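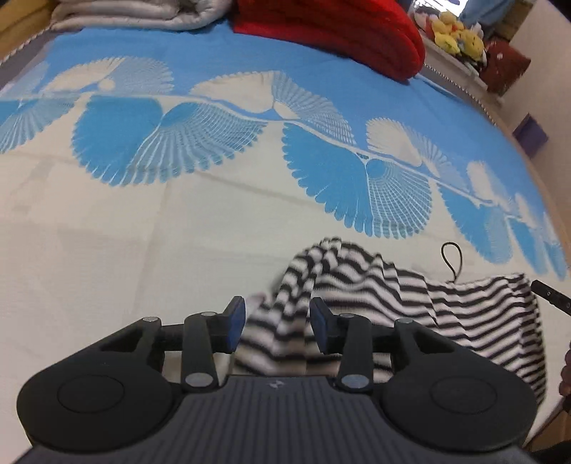
NESTITZ, 2020-01-08 - Skirnura, a provider of network defense services to public agencies, has won a two-year contract to run security monitoring for the regional emergency communications network based in Nestitz.

Under the contract, Skirnura will watch traffic on 2000 endpoints used by dispatch centers, civil defense offices and field radio sites. Work begins in February. The first 900 endpoints will be moved to the new monitoring system in the opening phase, and the remaining sites will follow after a review by the network's operations office.

The company will use Bendumine, its threat detection platform, to collect logs and flag unusual account activity. Alerts will go to a staffed desk in Nestitz at all hours. Skirnura will also run joint exercises with agency staff, including a test of backup links if a main data center is taken offline.

Bendumine version 707, released to current customers last fall, adds support for older radio gateways that many agencies still operate. Those gateways could not be monitored in earlier versions without separate hardware.

Financial terms were not disclosed. Skirnura is headquartered in Nestitz and serves defense, public safety and utility customers. Requests for information should be sent to the company's press office.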